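Subject: Re: [waloda-list] Tote as grab bag: handle drop and where it lives

The poster of the Coltell bag question wrote:

> I've moved my overnight things out of a backpack and into an
> open-top tote, following the Waloda packing list. Two problems.
> The handles flop forward over the front pocket, so I can't get
> the zip open one-handed. And the bag has no fixed place at home.
> It ends up on the floor and things get pulled out of it. Does
> anyone hang theirs, or is a shelf better? Mine is around 300 mm
> deep when full.

Shelf, in my opinion. Hanging a loaded tote from its handles puts the full weight on the stitching at the front and back panels for weeks on end. My old Metutmont bag hung on a hook from August onward, and the front stitching opened up by 5 mm on one side. I restitched it with waxed thread and haven't hung a full bag since.

On the handles: the rear one generally isn't the trouble. It stands up or falls back out of the way. The front one drops across the panel and covers whatever is there. Two remedies I have tried:

1. Fold the front handle back over the opening before you set the bag down. Works on a full bag, less so on a half-full one.

2. Join the two handles with a short snap wrap. The Dervishi one is 33 mm wide and grips well enough. A strip of hook-and-loop tape does the same job for less.

Dark bag with the tan handles, and the light grey panels: 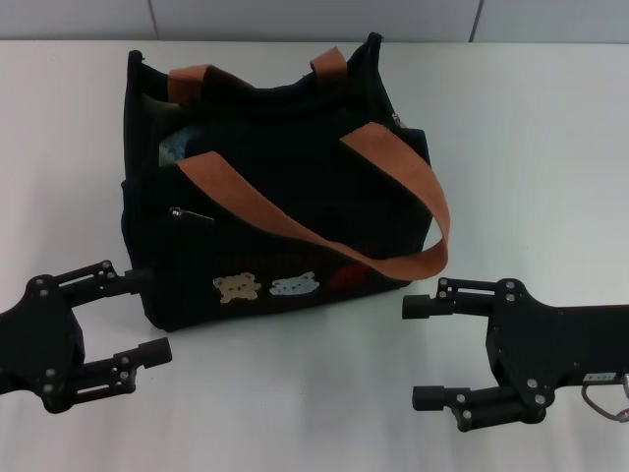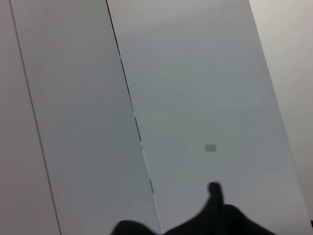 For the contents, I pack soft items upright along the back wall and keep the top layer to things I'd want first. Rolled clothing holds the sides out and the bag keeps its shape on the shelf. If the bag is only half full, a folded towel in the base does the same. I don't put anything heavy in a front pocket, as it pulls the panel forward and the handle slides further down with it.

For shelf size, measure the bag packed, then add clearance for your hand. At 300 mm deep you will want to check the inside depth of the cupboard with the door shut, including the hinge hardware. Mine lost more depth to the hinges than I had allowed for and I had to move the bag to the other side.

Labels: a plain card tag on the rear handle, listing the contents. I go through it every 4 months and replace anything past its date.

Has anyone put a stiff base board in the larger Coltell? I'd like to know what thickness you used and whether the corners needed rounding.

--
waloda-list: packing, storage and small repairs
To unsubscribe, send a blank message with "leave" in the subject line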